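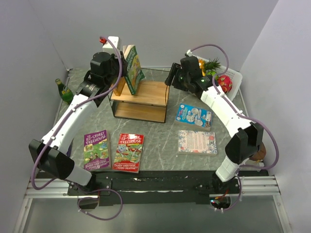
3. 자선 경매에 나온 여행 상품, 입찰하기 전에 따져볼 것

'알프스 6박, 시작가 반값' 같은 문구부터 의심하는 게 좋다. 나도 Nurkstead 경매에서 스키 숙박권을 2000달러에 낙찰받고 한참 뿌듯해했는데, 나중에 같은 숙소를 일반 예약으로 찾아보니 차이가 거의 없었다. 항공권은 당연히 빠져 있었다.

3-1. 감정가는 무시한다
안내 책자에 적힌 '시가'는 대개 성수기 정가다. 숙소 홈페이지에서 내가 갈 수 있는 날짜를 직접 넣어 본다. 그 금액에서 30퍼센트쯤 뺀 값을 상한으로 적어 두고, 현장 분위기가 아무리 달아올라도 넘기지 않는다.

3-2. 사용 불가 날짜를 먼저 읽는다
연말과 1월 첫 주, 학교 방학이 통째로 빠진 숙박권이 많다. '예약 상황에 따라'라는 말이 붙어 있으면 원하는 주말은 없다고 보는 편이 속 편하다. 유효기간이 낙찰일 기준인지 발행일 기준인지도 확인할 것.

3-3. 포함 내역을 글로 받는다
리프트권, 장비 대여, 공항 이동, 청소비, 지방세. 하나씩 물어보고 이메일로 답을 받는다. Tamsin Holloway라는 담당자는 전화로 "다 포함"이라고 했는데, 메일로 다시 물으니 리프트권은 하루치였다. 아이들 강습비는 거의 항상 별도다.

3-4. 낙찰 후 48시간 안에 예약한다
같은 숙박권이 여러 경매에 동시에 풀리는 경우가 있다. 가능한 날짜를 세 개 정해서 바로 보내고, 확정 번호가 오기 전에는 항공권을 사지 않는다. 답이 늦으면 주최 측에도 같은 메일을 보낸다.

3-5. 환불 조항
대부분 환불 불가다. 양도는 되는 곳도 있으니 이름 변경 수수료가 얼마인지 물어본다. 눈이 안 와서 슬로프가 닫혀도 숙박권은 그대로 소멸된다는 조항을 두 번 봤다. 여행자 보험이 이런 경우까지 보상하는지는 약관을 읽어야 안다. 판매 직원 말만 듣고 가입하지는 말자.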